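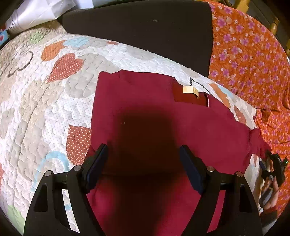
¡Hola, Gregor! Te cuento cómo va el presupuesto de Zamo, que por fin cuadra (¡casi!). Las almohadillas de las pinzas de mano se nos van a 18 euros el par, y con prendas como la granate, extendida sobre una colcha de retales, quiero probar antes otro material. Tarun Khurana ha pedido muestras a Laing y, si nos convencen, encargamos el lote entero por 300 euros.

Lo gordo sigue siendo el segundo brazo. Varbridge nos lo deja en 700 al mes con mantenimiento, más 99 de transporte, y yo prefiero alquilar hasta diciembre y ver luego si compramos, que el año pasado nos precipitamos con la mesa y ahí sigue, en el pasillo. ¿Te parece bien? Necesito tu visto bueno para firmar, y del seguro te escribo aparte.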